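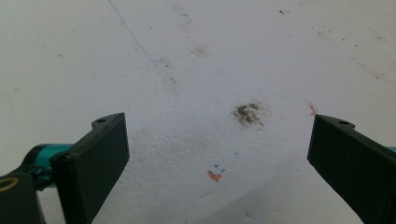 Bultow Table Board review: six months on the dining table

Reviewed by Tatiana Beneš

12 shares | 87 comments

The Bultow Table Board is a flat, off-white sheet of coated foam board that you lay over a table before children draw on it, glue on it, or leave a pen uncapped on it. It comes in two sizes. I bought the large one, which measures 700 by 1000 millimeters and cost $74 with shipping. I have had it since February and it has been on our dining table for most of that time.

I was looking for something to replace a vinyl tablecloth. The cloth did its job in the sense that the wood underneath stayed clean, but it wrinkled, and anything drawn on top of it came out with a ridge through the middle. My younger one is four and presses hard. A crayon goes straight through thin paper on a soft cloth. I wanted a hard, flat surface that could come off the table at dinner time.

What you get

The board arrives flat between two pieces of cardboard with tape on all four sides. There is one sheet of instructions, which says to let it lie flat overnight before using it. Mine had a slight bow along the long side and I left it under some atlases until the next morning. It has been flat since, apart from one corner, which I'll get to.

There are no legs, clips or frame. The underside has four thin rubber strips, one near each corner. On our table, which has an oiled finish, they hold well. On my mother's table, which is varnished, the board slid when the four-year-old leaned on it. A damp dishcloth under the middle fixed that.

The top has a fine pebbled texture and no shine. I thought this would be a problem for drawing and for the most part it hasn't been. With ordinary printer paper and a pencil you can feel the bumps a little. With a single sheet and a crayon, you get a faint speckle in the color, like a very mild rubbing. Two or three sheets stacked together take care of it. My older daughter, who is eight and particular about her drawings, uses a pad and says she doesn't notice.

The lack of shine is a real plus. Our dining table is under a hanging lamp, and the vinyl cloth threw the bulb straight back in your face. The board doesn't do that.

Cleaning

This is the part most people ask me about, so I'll go through it in some detail.

Washable markers come off with a damp sponge. If you do it the same day, one pass is enough. Leave them for a week and you need soap and a second pass.

Crayon is harder. On a smooth table you can push crayon off with a fingernail. On a pebbled surface, it settles into the dimples and the sponge goes over the top of it. The instructions suggest baking soda on a wet cloth, and that gets most of it. Red and dark blue leave a shadow. I've tried a melamine sponge in one corner and it did lift the shadow, but the patch I rubbed now feels smoother than the rest and picks up pencil dust faster. I wouldn't do it over the whole board.

Ballpoint pen does not come off, or at least I haven't found what takes it off. Rubbing alcohol faded one line to a light gray and then stopped having any effect. Bultow sells the board as "wipe clean" on the front of the packaging. The instruction sheet inside is more careful and says that ink should be removed promptly, with no mention of what happens if you don't catch it until Tuesday.

White school glue peels off when it is dry. Leave it alone until then. If you wipe it wet, you spread it into the texture and end up with a film that catches dirt for weeks.

Watercolor is no trouble at all. Neither is flour paste. Play dough comes off in one lump if it's fresh, and the crumbs need a soft brush. An old toothbrush is good for this and for most other things that get down between the bumps.

Then there is ordinary dirt, which I hadn't thought much about when I bought it. An off-white board shows everything. Small dark specks turn up from shoes, plant pots, pencil sharpenings, and the bottoms of toys that have been outside. They wipe away mostly, but it never looks as clean as it did out of the cardboard. If that sort of thing bothers you, the board also comes in a mid gray, and I would look at that one first. I chose the pale one thinking it would be better for seeing small beads and puzzle pieces, and for that it has been good.

How it holds up

Better than I expected in the middle, worse at the edges.

The middle of the board has had hammering from wooden blocks, a dropped stapler, and a lot of elbows. There is one dent from the stapler, not deep. You can feel it if you know where it is. The coating didn't split.

The edges are covered with a narrow strip of white tape that runs all the way around. On the side nearest the kitchen, where the board gets picked up and put down, the tape started to lift after the second month. I pressed it back and it lifted again. I've since put a line of contact adhesive under it and that has held. At one corner the board itself has softened where it was stood on the floor behind the door each evening. It now turns up very slightly. Store it flat if you can, or stand it on the long side with something soft under it.

Do not cut on it. The packaging shows a pair of scissors and a paper snowflake, and scissors are fine. A craft knife goes through the coating with hardly any pressure. I found that out on a birthday card and there is a short cut in the surface that now collects glitter. Use a proper cutting mat on top.

Don't put hot things on it either. I haven't, and the sheet says not to. That rules out a glue gun unless you put a tile under it.

Size and weight

The large size covers a little more than half of our table, which seats six. Two children can work side by side with a pad each and a box of pencils between them. Three is a squeeze. The small size would suit one child, or a desk.

It's light. My eight-year-old can lift it off the table and lean it against the wall without help, and does so when reminded. The four-year-old can't manage it alone, mainly on account of his arms being too short to reach both sides.

It's too wide for our hall closet, where the ironing board lives. Measure the place you mean to keep it before you order the large one.

Compared with others

I borrowed a Faritz roll-out mat from my sister for two weekends before I bought this. The Faritz is silicone, rolls up small, and cleans better than the Bultow by a good margin. Crayon slides off it. But it's soft, and drawing on it has the same problem as the vinyl cloth. For paint and clay I would choose the Faritz. For paper I wouldn't.

The Toma lap board is hard and smooth and costs much less. It's also small, and it has a raised lip on all sides that gets in the way of a child's wrist. We have one for the car.

A plain sheet of hardboard from a lumber yard would do much of what the Bultow does. You would need to seal it, soften the edges and add something to stop it from sliding. A neighbor did this for his kids and it has lasted years. It weighs a good deal more.

Customer service

I wrote to Bultow about the edge tape. They replied in four days and offered a roll of replacement tape for the cost of postage. It came, it matches, and I haven't needed it yet after the adhesive. They didn't offer a refund and I didn't ask for one.

Would I buy it again

Yes, in gray, and I would run adhesive under the tape on the first day. For the price I think the edges should be better finished. It does the main thing I wanted: the drawing happens on a hard, flat surface, and the table underneath has no marks on it after six months. The board itself has plenty of them.

Good: flat, light, no glare, big enough for two children, takes knocks well in the middle.

Less good: edge tape lifts, ballpoint is permanent, crayon leaves a shadow, pale color shows dirt.

Rating: 3.5 out of 5

Share this review | 87 comments

Recent reviews

Pedthorpe stacking stools, set of four
Toma lap board: good in the car, small at home
Faritz roll-out mat for clay and paint
Five pencil sharpeners for young children
Can you fix a wobbly play table?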